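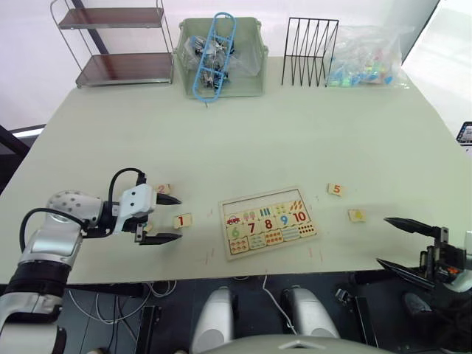 木制数字拼图板及数字块

# 赴Vurkard木制教玩具生产与外借机构参访报告

我馆少儿服务部拟于明年扩充低幼教玩具外借业务。为了解木制教玩具的选材、加工、检验及外借管理情况，经馆务会议同意，少儿服务部派员赴Vurkard参访，行程两天。第一天参加Bindik木制品厂的年度开放日，第二天走访为该厂承担印刷与表面处理的Panganiban工坊，以及当地的Plerkance玩具图书馆。参访由程雨桐（Yutong Cheng）带队，少儿服务部、采编部及后勤保障部各有人员参加。现将有关情况报告如下。

## 一、Bindik木制品厂开放日

### （一）总体情况

开放日定于2024年10月26日举行，面向幼儿园、图书馆、经销单位及周边居民。厂区位于Vurkard镇东侧的河边，前身为锯木场，原有的水渠和闸口仍然保留，现已不用于动力。主厂房为单层建筑，依次分为原料库、开料区、成型区、打磨区和装配区，参观路线与生产流向一致，沿途以黄色地线与作业区隔开。开料区在参观时段停机，由讲解人员以样料说明；成型、打磨、装配三个区域照常作业。

接待我馆的是该厂产品与质量负责人Svenja Schmieder女士。她在厂内先后从事过打磨、样品制作和检验工作，对各工序的来龙去脉较为熟悉，我馆事先提交的书面问题大多由她在现场逐条答复。尚未答复的几项涉及供应商价格，厂方表示将另行来函。

该厂产品以数字板、字母板、形状嵌板、串珠及积木为主，另有少量家具类产品。厂方介绍，近年嵌板类产品在订货中的比重持续上升，其中数字板的购买者多为幼儿园和公共机构，家庭购买则以积木为主。

### （二）原料与含水率控制

原料库存放的主要是椴木、榉木和桦木。椴木质地较软，便于切割细小轮廓，多用于嵌板的活动块；榉木较重，耐磕碰，用于积木和边框；桦木多以多层板形式使用，作为底板。厂方强调，同一件产品中不同材料随湿度变化的幅度并不相同，活动块与凹槽的配合问题多由此产生。

板材到厂后先行静置，再进入窑干。窑干后的板材仍须在库内平衡一段时间，经抽样测定含水率合格，方可进入开料。我馆询问平衡时间能否缩短以应对旺季订单，Schmieder女士答复，该厂曾在某年四月为赶交货缩短过平衡时间，结果当年夏季收到大量活动块卡滞的反馈，其后未再采取类似做法。

原料库内每垛板材挂有纸质卡片，记录树种、来源、入库时间和历次测定结果。卡片由库管人员手写，随板材流转至开料区后收回归档。我馆随行的采编部人员对此项做法较感兴趣，认为其追溯思路与图书登录账相近，可供教玩具入藏时参考。

### （三）嵌板的切割与配合间隙

嵌板类产品的关键在于活动块与凹槽之间的间隙。间隙过小，幼儿难以独立放入和取出，受潮后更易卡死；间隙过大，活动块在槽内晃动，幼儿得不到明确的“放到位”的手感，不同形状之间也可能互相误入。

厂方展示了两种做法。一种是在同一块板上直接切出轮廓，切下的部分即为活动块，木纹与底板连贯，外观整齐，间隙由刀具或切缝宽度决定。另一种是活动块与底框分别加工，间隙可以自由设定，活动块也可做得比槽深更厚，便于抓握。前者成本较低，但某一块遗失后难以补配；后者各块尺寸统一，可以单独供应。

对于外借机构而言，能否补配至关重要。我馆现有的数套嵌板因缺失一两块而长期闲置，原供应商均不提供单块。Bindik目前对分别加工的产品提供单块补配，订单须注明产品编号和生产批次，厂方按批次样板加工。直接切割的产品不在补配范围内。

关于数字嵌板中易混淆的字形，厂方提供了若干样品供对比。“6”与“9”若采用完全相同的轮廓，幼儿可将其倒置互换；该厂现行产品对两者的弯钩作了不同处理，使其在槽中不能互换。“1”的字形也作过调整，早期版本为一条直棒，正反上下均可放入，幼儿虽能完成动作，却无法据此分辨方向，后改为带有起笔和底座的样式。另有一类产品不按数字外形切割，活动块为规则形状，数字印在表面，幼儿须依据印刷内容判断位置。厂方认为两类产品适用的年龄和目的不同，不宜简单比较高下，采购时应分别列项。

我馆在座谈中提出，读者家长常将数字嵌板视作“学数数”的工具，而幼儿实际操作时多半是在辨认形状。Schmieder女士对此表示认同，并介绍该厂在部分底板的凹槽底部印有相应数量的圆点，幼儿取出活动块后即可看到。至于圆点是否确有帮助，厂方未作评估，只转述了几所幼儿园教师的看法，意见并不一致。有教师认为圆点便于开展点数活动，也有教师反映幼儿注意力多在活动块上，几乎不看槽底。

### （四）打磨与边缘处理

打磨区噪声较大，参观人员须佩戴耳罩，讲解改在区外进行。活动块先以滚筒作粗磨，再由工人逐块检查边角。滚筒磨料采用木粒与细砂混装，更换周期由班组长根据手感掌握，未见成文规定。我馆就此询问，厂方承认该项经验尚未形成书面标准，目前由老员工带教。

边角检查的方法较为直观：检查人员手戴薄棉手套，沿边缘滑动，凡有勾丝即退回重磨。厂方另备有一块展示板，将未打磨、粗磨和成品三种状态的同型活动块并列，供参观者触摸。随行人员普遍反映粗磨与成品单凭肉眼不易区分，手感差异则十分明显。由此联想到我馆验收教玩具时多以目视为主，确有改进余地。

打磨粉尘由管道集中抽吸，收集后压块用于窑干供热。收尘设备当日运转正常，作业区地面较为洁净，但区外通道转角处仍有少量积尘，厂方陪同人员已当场记下。

### （五）装配与出厂检验

装配区的主要工作是底板与边框的胶合、活动块配套和包装。配套由两人完成，一人取块，一人核对，核对人须将每一块实际放入凹槽再取出。厂方曾试行以称重代替逐块放入，因不同批次木材密度有差异，误判较多，已经停用。

出厂检验包括外观、尺寸、小零件、跌落和涂层附着等项目。检验室面积不大，设备以量规和简易夹具为主，小零件检验使用标准圆筒。需要送外检测的项目由厂方委托第三方办理，报告存检验室备查，外来单位可在场阅看，不提供复印。我馆阅看了其中与数字板和形状板有关的部分，记录完整，送检样品编号与厂内批次能够对应。

### （六）开放日的组织

作为公共服务机构，我馆对开放日本身的组织方式也作了留意。参观按时段分组，每组由一名讲解人员和一名安全员带领，讲解人员在前，安全员殿后。儿童与成人混合编组，遇到不适合儿童进入的区域，儿童由安全员带往隔壁的活动间，成人参观完毕后会合。此种安排使家长能够较为从容地听完讲解，值得借鉴。

活动间设有长桌和矮凳，提供边角料供儿童打磨、上蜡后带走。材料按形状分箱，不设样板，儿童做出的物件五花八门，以小车和“鱼”居多。活动间出口备有洗手处。午间因上一组滞留，曾出现短时拥挤，后由工作人员将长桌移出一张，始得缓解。

厂方在食堂提供汤和面包，自取自付。食堂墙面陈列该厂历年产品，最早的一件为拖拉木鸭，轮轴偏心，行进时上下摆动。木鸭已停产多年，据称仍时有读信询购。

## 二、Panganiban工坊

### （一）印刷

Panganiban工坊位于Vurkard镇内一条坡路上，临街为门市，后院为作业间，承接木制品表面的丝网印刷、移印和涂装。数字板活动块的印刷以移印为主，适合在小块和略有弧度的表面上作业；底板图案则采用丝网印刷。

工坊负责人介绍，木材表面吸墨不均是主要难点。椴木较为均匀，榉木因有深色短纹，浅色油墨覆盖后仍可隐约看到纹理。通常的处理是先上一道薄底，干燥后轻磨，再行印刷，最后罩面。若省去底层，初看无碍，使用一段时间后字迹边缘会沿木纹洇散或剥落。

我馆带去一块馆藏旧嵌板的活动块，请工坊查看。该块印刷数字已磨损过半，工坊判断原产品未作罩面，且读者家庭可能使用过湿布擦拭。工坊可以承接重印，但单件价格高于购置新品，建议仅对停产且仍有使用需求的品种考虑重印。

### （二）色彩

数字板是否应以颜色区分各数字，工坊与Bindik厂的看法有所不同。Bindik倾向于活动块多色，便于吸引幼儿；工坊则指出，多色产品常使幼儿依颜色配对，凹槽若同时印有相同颜色，辨形的要求便大为降低。工坊出示的一组打样中，活动块保留木色，只将数字印成单一颜色，凹槽不作提示。双方目前按客户要求分别供货。

此项讨论对我馆选品有直接意义。经随行人员商议，倾向于两类均予采购，在外借目录中注明“颜色提示”或“无颜色提示”，由家长和教师自行选择，不在目录中作优劣评价。

### （三）涂装与气味

涂装间采用水性涂料，喷涂与干燥分室进行。工坊要求成品在架上通风存放后方可交付，存放时间依季节调整。参访时干燥室内仍有一定气味，成品架处已不明显。我馆询问了涂层对常用消毒剂的耐受情况。工坊答复，稀释的中性清洁剂可以使用，酒精类擦拭剂反复使用会使罩面发白，含氯制剂不建议使用。工坊提供了书面的清洁说明，已随本报告存档。

工坊另展示了以植物油和蜂蜡处理的样品。此类表面手感较好，划痕不显，可由使用单位自行补涂，缺点在于易沾污，且补涂后须晾置，周转期间不能外借。外借机构如人手不足，不宜大量选用。

## 三、Plerkance玩具图书馆

### （一）馆藏与空间

Plerkance玩具图书馆设于Vurkard镇原邮政所内，现有可外借玩具257套，以木制品为主，兼有布制和少量塑料制品。前厅为借还处和试玩区，原分拣间改作库房，邮政所时期的格架经加固后继续使用，每格放置一套，格口贴有玩具照片和编号。

馆方对馆藏规模持审慎态度，每年新增数量与剔除数量大致相抵。馆方负责人表示，库房格位用满之后，新购一套即须剔除一套，此项约束促使选购时反复斟酌。我馆库房条件与之不同，但玩具体积大、零件多，管理成本远高于图书，规模控制的思路仍有参考价值。

### （二）外借流程

玩具装入布袋或带盖浅盒外借，袋内附清单卡，卡上列明零件名称和件数，并印有全部零件摊开的照片。归还时由工作人员与读者共同对照清单清点，缺件当场登记。馆方未对偶发缺件收取赔偿，只请读者在家中再作寻找，下次来馆时交还。据介绍，缺件大多能够在数周内找回，常见去处为沙发缝隙、童车置物袋和汽车座椅下方。

登记缺件的玩具暂不上架，另置于“待归”架。待归期满仍未找回的，视情况补配、降级或剔除。降级系指改作馆内试玩使用，例如缺少一块的数字板移至试玩区，由工作人员在空槽处放置一块无印刷的替代块。幼儿常就此发问，工作人员借机与其谈论缺少的是哪一个数字，反响较好。

外借期限、续借和预约规则与图书类似。所不同者，馆方对同一家庭同时外借的套数作了较严限制，理由是清点耗时。周末上午借还集中，清点台前时有排队，馆方为此将浅盒内部改为分格，零件各有其位，清点速度有所提高。

### （三）清洁与维护

每套玩具归还后均须清洁。木制品以微湿布蘸中性清洁剂擦拭，随即以干布擦净，摊放于网架上晾置，不得浸泡，不得置于暖气上。布袋集中洗涤。清洁记录写在清单卡背面，卡片写满后更换，旧卡保留，可据以了解某套玩具的使用频度和历次缺件情况。

馆方设有维修台，配备砂纸、木工胶、夹具和补涂用油。轻微毛刺由馆员当场处理；开胶、开裂的，收下后集中修理。活动块因受潮胀大而难以取出的，先置于干燥处数日，仍不见好转方才修磨侧边。馆员特别提醒，不可在潮湿季节急于修磨，否则入冬后间隙过大，无法复原。此项提醒与Bindik厂对含水率的说明相互印证。

### （四）试玩活动

参访当日适逢试玩活动，参加者多为学龄前儿童及其监护人。活动不设统一讲解，各桌摆放一类玩具，儿童可自由往来。工作人员巡回照看，主要工作为归拢散落零件、回应询问。

随行人员在旁观察，形成以下几点印象。其一，监护人介入程度差异较大，有的始终代为指点，有的全程旁观，工作人员一般不加干预，仅在桌面立牌上写有简短提示，如“可以先等一等”。其二，嵌板类玩具使用时间普遍较短，完成后幼儿往往离开，若将两套不同嵌板的活动块混放，停留时间有所延长，但个别幼儿因找不到对应凹槽而显得急躁。其三，活动结束时的收纳占用时间较多，馆方将其视为活动的一部分，请儿童按清单照片协助归位，年龄稍大者颇为积极。

以上仅为一次观察所得，样本有限，不足以作为判断依据。

### （五）经费与采购

Plerkance的购置经费主要来自镇政府拨款和会员年费，另有少量捐赠。捐赠玩具须经检查方可入藏，来源不明、标识不全或涂层剥落的一律谢绝。馆方起草有谢绝用语的范本，措辞较为得体，我馆已征得同意抄录一份。

采购方面，馆方优先选择能够供应单件零配件的厂家，并在合同中写明供应年限。与Bindik厂的合作即属此类。馆方坦言，厂家承诺的补配有时等待较久，须与其他订单合并加工，急用时只能先行降级处理。

## 四、与Bindik厂的座谈情况

参访结束前，我馆与Schmieder女士再次座谈，就拟采购事项交换意见，主要内容如下。

1. **起订数量。** 定制底板图案的，起订量为1000件，我馆单独采购难以达到。厂方建议采用现有图案，仅在底板背面加盖馆名和编号，此项不受起订量限制。
2. **零配件。** 厂方同意在供货清单中逐项注明可否单块补配，并随货提供批次编号。补配价格另附。
3. **编号位置。** 我馆提出在每一活动块背面标注所属套号，以便混放后分拣。厂方认为可以实现，建议采用烙印，较印刷耐久，但会略微增加工时。
4. **包装。** 零售彩盒对外借机构用处不大，厂方可改用简易纸箱集中装运，费用相应核减。
5. **样品。** 厂方将寄送数字板、形状板样品若干，供我馆试用和送检。样品到馆后由采编部登记，试用结束后处置方式另议。

双方未就价格和交货时间作出约定，亦未签署任何文件。

## 五、几点建议

根据参访所见，结合我馆实际，提出以下建议，供馆务会议研究。

**关于选品。** 嵌板类教玩具应优先选购活动块与底框分别加工、可单块补配的产品。数字板按外形嵌入和表面印刷两类分别列项，并区分有无颜色提示。边框宜选用硬木，活动块厚度应高出槽口，便于幼儿抓取。单品价格不宜作为主要比选因素，应将补配条件一并计入。

**关于验收。** 修订教玩具验收办法，增加手触检查和逐块试放两项。验收人员佩戴薄棉手套检查边缘，并将每一活动块放入、取出。如遇潮湿天气试放偏紧，应在库内静置后复验，不宜即行退货。

**关于登录与清单。** 参照Plerkance做法，为每套教玩具制作带照片的清单卡，卡片随袋流转，清洁和缺件情况记于卡背。登录账增设“生产批次”一栏。现有馆藏的补登工作量较大，可先从外借频次较高的品种做起。

**关于缺件处理。** 设立待归架，明确待归期限以及补配、降级、剔除的审批权限。现行赔偿规定对单块遗失按整套计价，读者意见较多，建议一并修订。闲置的数套缺件嵌板可先行移至馆内试玩区。

**关于清洁。** 停止以含氯制剂擦拭木制教玩具，酒精类擦拭剂限于确有必要时使用。日常清洁改用中性清洁剂，擦拭后摊放晾置。少儿服务部工作间目前没有可供晾置的网架，需由后勤保障部协助添置，并核实该房间冬季湿度。

**关于库房。** 教玩具库房与暖气管道相邻的一排架位不宜存放木制嵌板，建议与布制品架位对调。调整前后各作一段时间的温湿度记录。

**关于试玩活动。** 低幼读者活动可增设自由试玩时段，与现有故事会错开安排。立牌提示用语由少儿服务部拟订，文字从简。活动后的收纳时间应计入场次安排，避免与下一场衔接过紧。

## 六、待办事项

- 样品到馆后的登记与试用方案，由采编部、少儿服务部商定。
- 清单卡样式由少儿服务部拟出初稿，征求流通台意见。
- 赔偿规定修订稿提交馆务会议前，须经读者服务部门会签。
- 网架添置及库房架位对调，由后勤保障部提出费用估算。
- Panganiban工坊清洁说明的译文由程雨桐校核后，张贴于工作间。
- 致Bindik厂、Panganiban工坊及Plerkance玩具图书馆的谢函已拟就，待用印后寄出。

参访期间收集的产品目录、清单卡样张和清洁说明原件，现存少儿服务部资料柜，各部门可登记借阅。

报告单位：少儿服务部
执笔：程雨桐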